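4.2 The open day at Trutville

We held the open day in December, while the wrist-tracking setup was in daily use, and we wanted visitors to see the work as it is done. Twice that day we ran the full session, from strapping on the bands to looking at the recorded hand paths, and between sessions people could try the equipment themselves. In all, 239 visitors came through, far more than the first author (K. Hudec) had planned chairs for, and 134 of them stayed to wear a pair of the bands. We were delighted!

The tasks were small, everyday ones done at a desk: stapling sheets, sorting paper, and handling thread. Thread was the surprise favorite. It is hard for robot hands because it bends, sticks and slips out of sight between the fingers, and visitors understood this the moment they tried it – several asked to go again. The wearer works with both hands close together, and the marker cubes on each wrist let us recover where the two hands are with respect to each other (Figure 4).

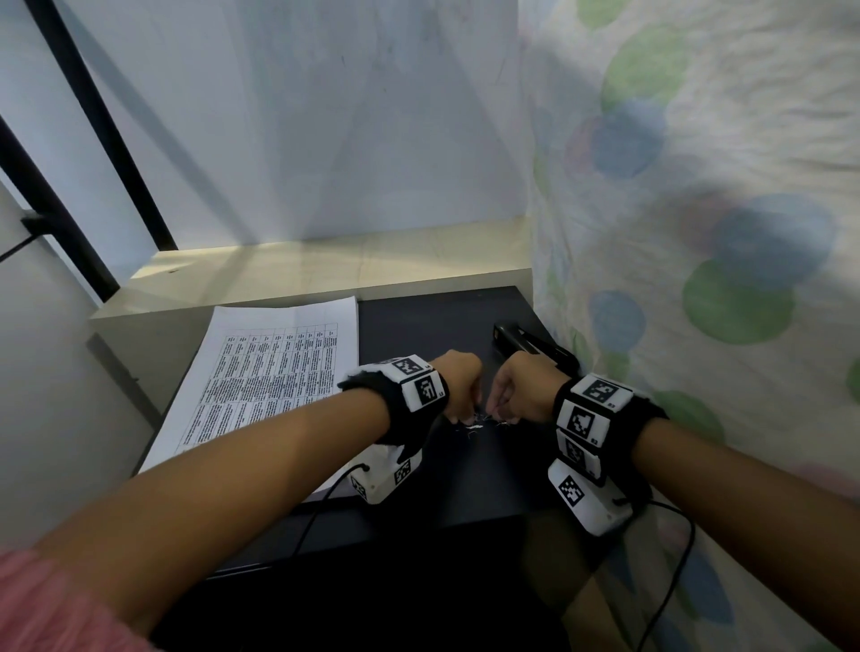 Figure 4. Two-handed work with thin white threads over a black desk. Each wrist carries a black fuzzy band with white marker cubes and a white base block, from which a cable runs off across the desk.

4.3 What visitors asked

The most common question was whether the bands get in the way. S. Maeng, who led both sessions, let people find out by tying a knot with the bands on and then with them off. Most felt the weight at first and forgot it after a few knots. The cables drew more complaints, especially from people who like to turn their wrists over while they work, and we now tape them down farther from the hands.

A second group of questions was about what the robot learns from all this. We replayed earlier recordings on the Pranden arm, with the human hand paths drawn on a screen beside it, so that visitors could compare the two motions. The arm did well with paper and poorly with thread, and we showed both. The failed attempts led to the best conversations of the day. One visitor, a retired upholsterer, pointed out that she always rolls a thread a little before she pulls it, and when we went back to our own recordings we found the same roll in many of them. We had been smoothing it away as noise! The filter settings used in Section 5 keep it.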